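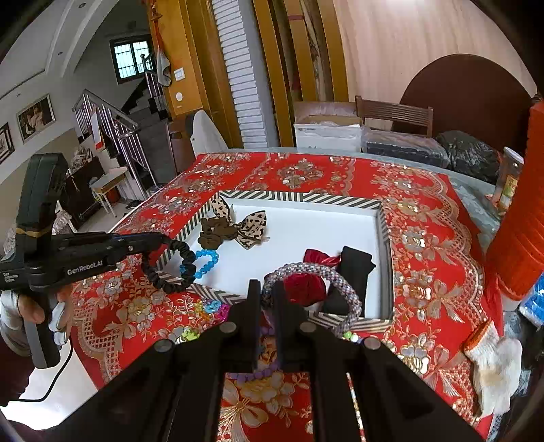 Print this page | E-mail this page

Search minutes Go

Pledesthorpe Dressing-Up and Accessories Circle
Minutes of the May meeting

Meirion Probert took the chair and opened the meeting at 7:15, after a good deal of chatter over the tea, and said how lovely it was to see so many of us back after the long gap. Custódio Aguiar kept these notes, so any mistakes are his, and he begs your patience.

The last minutes were read and agreed, with one small correction — the ribbon came from Ruotsalainen and should not have been put down to Gundatley.

Hair things for the summer table. Most of the evening went on this, and very happily too. Meirion reminded us that we have been given something like a mountain of hair bows, scrunchies, beaded bands and little plastic clips, and that last year they all went out in one big heap, so that people had to dig. It was agreed to sort them into trays before the day, on a bed or any other wide flat surface where everything can be spread out and seen. Soft things (velvet, ruffled fabric, bows) are to go in together, and beaded bands are to be laid in last and on top, so the beads don't catch in the cloth. Small clips get a dish of their own. Custódio asked whether the clips might be sorted by color as well, and after a friendly back and forth we settled on leaving that to whoever does the sorting, as some of us enjoy it and some of us really do not!

There was a long and rather nice talk about leopard print, which half the room thinks will go first and the other half would not wear to the mailbox. No vote was taken.

Prices. Scrunchies and bows at 2 dollars, beaded headbands at 5. Clips to be sold by the handful, small hands preferred. Anything with beads missing goes in the mending bag.

Bags. We have around 1,000 paper bags left from Cisitz, and Meirion would be very glad to get them out of the hall closet. Please take some home with you if you can use them.

Mending. Elastic is running low. Custódio will order 24 yards of the narrow black and bring it along next time, together with the good needles, which he has now found in his other coat.

Any other business. A warm thank-you was given for the lemon cake. The question of a mirror for the table was raised again, and Meirion will measure the one in his hallway and let us know if it fits in the car.

The meeting closed at 8:50. Next meeting in June, same room, and please bring a tray if you have one to lend.

2 comments | 5 shares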